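Search this blog
Go

The right arm keeps dropping torque at the wrist

Posted in April by Masaru Ichikawa

The fault first showed as a position error on the right wrist joint. The arm would follow its leader normally, then at some point during a reach the wrist would sag, hold for a moment and snap back to the commanded angle. The controller logged a following error and carried on. It should have stopped, and that is a separate problem which I will come to.

The cell is the usual one: two follower arms on an extrusion frame, a pair of leader arms, and a cable-sorting task with a bin at the back of the table. Firmware on both sides is the Narnard build we froze before the winter. The servos are Badard units throughout. The task puts the wrist well out from the base and pointing down, so the static load is modest but the cable run along the arm is flexed on every cycle.
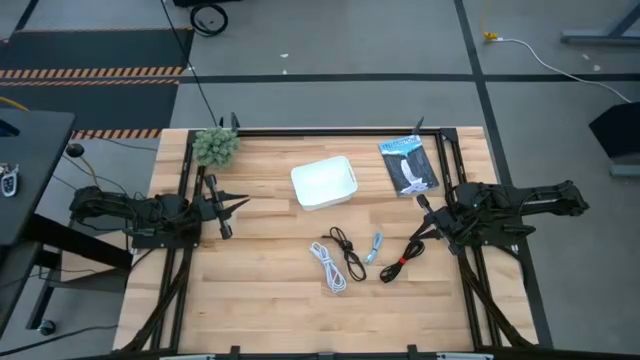

Filed under: Faults and repairs

I ran 500 scripted cycles per arm with nothing in the grippers. The left arm logged 2 following errors, both at start-up before the joints had settled. The right arm logged 71. Plotted against joint angle, nearly all of them fell in a narrow band at the far end of the elbow travel, with the wrist rolled inwards.

That pointed to the wiring. A tired gearbox would have shown errors under load at any angle, and a bad encoder would have given jumps in the reported position with no change in current. What I had was current falling to zero and position following it down.

I swapped the wrist servo anyway, as it takes ten minutes. No change. I then swapped the daisy-chain lead between elbow and wrist and the errors went away for the rest of the afternoon. On the bench the old lead measured fine when straight. Bent to the radius it sees at full reach, the supply conductor went open. The break was inside the insulation, just behind the crimp, where the cable tie had been pulled too tight and all the bending was being done in one spot.

The replacement is a Gulel silicone lead, slightly longer, with the first tie moved back along the link so that the slack forms a loop. I have done the same on the left arm.

The safety side bothers me more. When the servo lost power it dropped off the bus and rebooted. The controller saw it return and at once sent it the current target, at full speed. With a person at the leader arm and the follower some distance away, the result is a fast movement that the operator did not ask for. Line 214 of our config had the reconnect behaviour set to 'resume'. I had copied it over from the old Morikawa rig – where a slow joint made it harmless – and never looked at it again.

It is now set to 'hold and fault'. A joint that vanishes from the bus stops both arms, and the operator has to bring the leader back to the follower's pose before torque is restored. It costs a little time in each session.

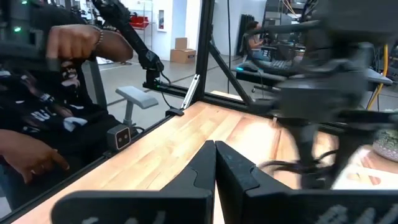 Colin writes that he had the same break on a different make of arm, also right behind the crimp, and that moving the tie only bought him a few months. He now treats the wrist lead as a consumable and changes it on a fixed count of cycles, whether or not it has shown a fault.

Comments

Masaru Ichikawa
Fair point. I have no cycle count for the lead that failed, so I can't set an interval yet. The counter now runs per lead, and I will pull one early and section it.

deltafour
Did you check the supply voltage at the wrist while it was moving? A long thin chain can brown out the last servo with no break at all.

Masaru Ichikawa
Yes, with a logger across the last connector. Voltage was steady up to the moment it went open. I would have expected a gradual dip with a brown-out.

Priya
Does hold and fault keep torque on the other joints? If the elbow lets go the arm will drop on the table.

Masaru Ichikawa
Torque stays on for everything still on the bus. The emergency stop is different – it cuts the supply, and the arms do fall.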